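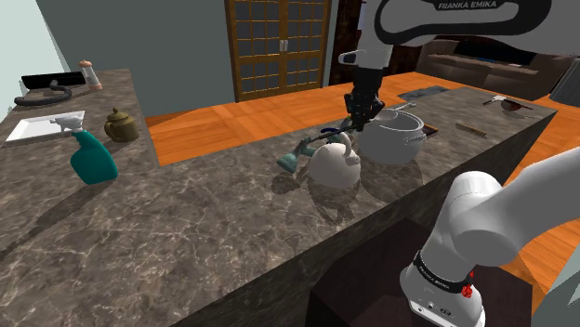

The kettle end of the worktop.

Nandi Fourie has let the tea go cold. Second one this morning. She's on the phone to a supplier about hinges, waves me to a stool, carries on for a bit, hangs up. "Sorry. Hinges. Don't ask."

So I ask about worktops instead, which is what I came for. Fourie has fitted kitchens for 16 years, first for a big showroom outfit and then on her own under the name Wekar, and she has opinions on stone. Strong ones. She'd like people to stop buying it off a phone screen.

"They see a sample the size of a biscuit," she says. "Lovely biscuit. Then three metres of it turns up and there's a great vein going across like a motorway and they ring me in tears. Go to the yard. Stand in front of the slab. Put your hand on it."

The yard she sends people to is Volano, out past the ring road, run by Gervasio Fuentealba. Cold place. He lets customers chalk the bit they want. Fourie says hardly any of them do it, they're too polite, they nod and go home.

What do people get wrong most, then?

"Marble. They want marble and they cook with lemons." She laughs. Marble etches, she explains, acid takes the polish off and leaves a dull mark, and no sealer on earth stops it properly. A sealer slows down stains. Different thing. "Wine, oil, beetroot, a sealer buys you time for those. Lemon juice, it doesn't care. You get a ring where the glass was and thats your ring now, you own it."

She isn't against it. Her own mother has a marble pastry slab, forty-odd years old, dull all over, beautiful. If you can live with marks, have it. If you are going to follow your guests about with a cloth, don't.

Granite she calls the boring right answer. Quartz, the made-up stuff with resin in it, is what most of her customers end up with. Doesn't need sealing, doesn't mind wine. Does mind hot pans. "Resin scorches. Use a trivet. I say it to everyone, I write it on the invoice, in capitals, and I still get the call."

Money next. She pulls a folder out from under a box of drawer runners. Two quotes for the same kitchen, a galley with one sink and a window end. £3,820 for one, £3,530 for the other. Same stone, same thickness. She makes me look for the difference and I can't find it.

"Upstands," she says, quite pleased. The cheaper one left off the strip of stone that runs up the wall. Nothing dishonest in it, she says, the customer never asked. But then the tiler has to come down to the worktop, and the wall isn't straight, it's never straight, and there's a gap at one end you could post a letter through. By the time it's put right you've spent more than the other quote.

Her advice is to get it all on paper. Cut-outs, edges, upstands, who takes the old top away, who reconnects the tap. That last one catches people. The stone fitters don't do plumbing, so the sink goes in and sits there with no water to it. Fourie had a couple, the Yips, washing up in the bath for 8 days over it.

I rang Szu-yu Yip afterwards to check. True. "Eight days. I've gone off the bath," she told me. She's pleased with the worktop though. A dark granite, leathered finish, which hides fingerprints but holds on to crumbs. She has taken to going over it with her palm before bed. "You can't see them, you can only feel them. Cheng-en thinks I've lost it."

Cheng-en Poon, her husband, wanted oak. He mentions it twice.

Back to Fourie, who by now has found a biscuit and is talking about joins. Any run longer than the slab needs one. Everybody wants it hidden. She puts it at the sink or the hob if the fabricator will allow it, less of it to see, but the stone is narrow there front and back and it's weaker for it, so some refuse. Her fabricator, Yao-tsung Tsao, refuses. They've been arguing about it since July.

"He's probably right," she says. "Don't print that."

Then access. Stone is heavy and it doesn't bend, and it travels upright, so it's doorways and stair turns that matter. She measures the hall before she measures the kitchen. One job at a flat on Lu Street had to come in two pieces when it was drawn as one, purely down to a newel post. Customer was furious with the newel post. Offered to saw it off.

And cleaning? Here she gets short with me. Warm water, drop of washing up liquid, dry it with a cloth. That's the lot. No vinegar on marble or limestone, ever, whatever your aunt says. No bleach. No scouring pads on anything polished. To see if granite wants resealing, leave a bit of water on it for ten minutes, and if the stone's gone darker underneath then it's time.

She rates a cheap pH-neutral spray from Durkico but says the washing up liquid does just as well if you rinse it, otherwise you get a film, and then people think the stone has gone off. "It hasn't gone off. It's stone. It's got soap on it."

Last thing, I ask what she has at home. Long pause.

"Laminate," she says. "Came with the house. There's a burn by the cooker that I've had a chopping board over since we moved in." She means to get round to it. The phone goes again and its the hinges.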